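Clearing and wiping down the worktop by the sink

The stretch of worktop beside the sink gets more use than any other part of the kitchen and needs doing every evening, even if the rest is left until morning. It takes less time than boiling a full kettle once you have a fixed order.

Start with the rubbish. Empty crisp and snack bags go first, as the salt and crumbs inside end up all over the surface if you wipe near them. Fold the top over before you pick the bag up. Drinks cans should be emptied into the sink, rinsed with a little cold water and left upside down for a minute before they go in the recycling. Full or unopened cans go back in the cupboard.

Next, sweep the crumbs into your hand with a dry cloth. Do not push them into the sink, where they swell and sit under the drain cover. If your drain has a perforated cover, lift it once a week and scrub the underside with an old toothbrush.

White worktops

A white worktop shows tea, turmeric and the ring from the bottom of a can. Warm water and washing-up liquid will shift most of it. For rings that stay put, mix 3 teaspoons of bicarbonate of soda with enough water to make a paste, spread it on and leave for 30 minutes. Wipe off with a damp cloth and rinse. We have used Zarnent cream cleaner as well and it does the same job, but it needs rinsing twice or it leaves a film.
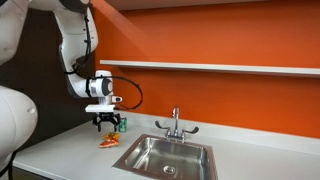
Stainless steel sinks

Rub along the grain of the steel with a soft sponge. Wire wool will scratch it. Limescale round the rim and the base of the tap comes off with 75 ml of white vinegar in the same amount of water. Soak a strip of kitchen roll, wrap it round the tap and leave it for half an hour. Go behind the tap handles with a cotton bud.

Rinse well, then dry the basin and the tap with a tea towel. In a hard water area the drying matters more than the cleaning.

Cloths

Keep 2 on the go, one for the worktop and one for the sink, in different colours. Wash them hot and dry them fully before they go back in the drawer.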